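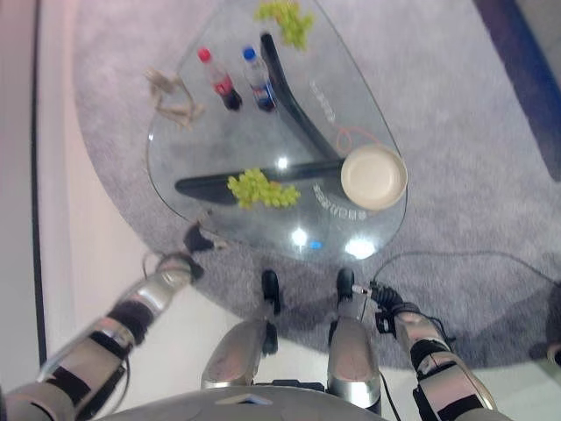
Green grapes on a glass table.

Selling fruit in Clutano: Suqin Dai talks to Babita Thakur

Suqin Dai starts work at four in the morning and has usually finished her first flask of tea by five. She has run the greengrocer's on Zawadzka Street for 25 years. Before that she worked for the man who had it before her, weighing potatoes in the back and, later, doing the buying when his knees got bad.

"He didn't teach me, exactly," she says. "He let me make mistakes with his money. Then when it was my money I made fewer."

We talked in the stockroom during the quiet part of the afternoon, between the lunch trade and the end of school. She kept working for most of it, sorting plums into two crates. The soft ones go out front at a lower price and are normally gone by closing.

I asked her how the buying is done these days. A good deal of it is by phone. She orders potatoes, onions and carrots from Brundora, a wholesaler on the ring road, and has them delivered. Anything soft she still goes to see for herself.

"You can't buy a peach on the phone. You can't buy grapes on the phone either. They'll tell you it's a nice box, and the top of it is a nice box. I want to see the bottom."

With grapes she looks at the stalk first. A green, bendy stalk means the bunch was picked fairly recently, and a brown one that snaps means it has been sitting in a cold store. After that she looks for the bloom, the dusty white coating that a lot of customers take for spray.

"People rub it off and show me their thumb. I tell them it's from the grape, it makes it itself. If it's still there then the bunch hasn't been handled much. I'd be more worried if it was shiny."

Then she gives the box a small shake. If several grapes drop off, she leaves it.

She thinks green grapes have changed more than anything else she sells. When she began, most of them had seeds, and older customers bought them for the taste. Seedless ones took over, then bigger seedless ones, and then the very crisp sort, which she calls "apples, really". She sells plenty of them and doesn't eat them herself.

"A grape should be a bit yellow. If it's bright green it's sour, or it's been bred so it isn't sour but it isn't anything else. The yellow ones sit there because people think they're old. I put a few out on a plate and let them try one, and then they buy them."
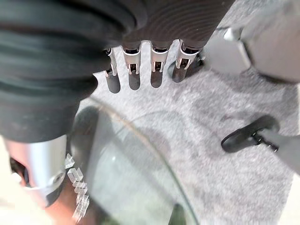
Four silver-tipped fingers and their shadows.

The plate was her husband's idea and she was against it to begin with. It costs her a bunch or two a day. She now does it with pears as well, cut up small, from September until they run out.

The worst period she remembers was when Flerkemex opened its supermarket at the bottom of the hill. It sold bananas for less than she paid for them. She stopped stocking bananas for a month, and found that people who came in for bananas and didn't see any went out again without buying anything else.

"So I brought them back and lost a bit on every bunch. I still lose a bit. It's like paying for the lights."

She doesn't complain about the supermarket as much as I had expected. Her view is that it took the customers who wanted to be quick and left her the ones who wanted to cook. What bothers her more is waste. In a bad week she used to throw out 100 kilos, mostly salad and berries. She has got that down by ordering less and letting the shelves look thin by the evening.

"I had to get used to that. The old boss wanted it piled up at six o'clock the same as at eight in the morning. He thought an empty shelf looked like you were closing down. I think it looks like you sold something."

Her advice on storing fruit at home is short. Grapes go in the fridge, unwashed, in a bag with a few holes in it, and should be washed when you want to eat them. They taste of more if they have been out of the fridge for half an hour first. Tomatoes stay out until they are properly ripe. Bananas should be kept away from everything else.

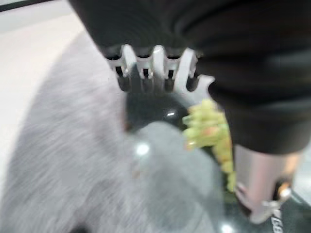 She is less strict about bowls. Many people keep a fruit bowl in the sunniest spot in the house, and she has given up arguing with them. "If you eat it in two days, put it where you like. If it's there for a week then it's an ornament."

The rent went up by 700 a year last spring. She has put prices up once and doesn't want to do it again before winter. Her daughter works in the shop at busy times but has her own job and won't be taking it on. Suqin Dai says she hasn't decided what happens after that.

"There's a young man who comes in on Saturdays to help with the crates. He picks up a melon and smells the end of it without being told. I noticed that. I haven't said anything to him yet."

By now the plums were finished and there were children at the door. She carried the softer crate out to the front and wrote the price on a bit of card.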